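Search this site
Enter keywords... Go

Bomia double-lever corkscrew: quick review

2 min read
Print this page | E-mail to a friend

Been opening a lot of Greek reds since August so the old corkscrew finally got replaced. 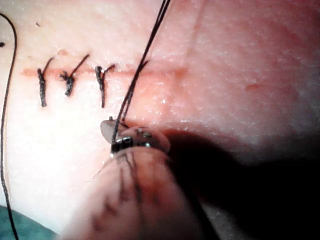 What it's like to use

Good, mostly. Two steps on the lever, first one bites at the lip of the bottle, second finishes the job. 11 bottles so far, one broken cork, and that was an old Katsaros that had been stood upright in a warm kitchen. My fault.

Worm is long and thin. Goes in straight if you start it straight, wanders if you dont. Handle a bit short for big hands - Satish Singhal borrowed it for a tasting and moaned all evening.

Foil cutter

Rubbish. Blunt out of the box, tears the foil. I use a paring knife.

Against the Tresari

The Tresari feels heavier and has the better blade, but the hinge on mine went slack after 4 months. Bomia still tight. Also cheaper, and it fits in an apron pocket wihout digging in.

Synthetic corks: hard work on either.

Would I buy it again? Yes, for the lever alone.

Loukia Giannakopoulos
November 18, 2023

Print this page | E-mail to a friend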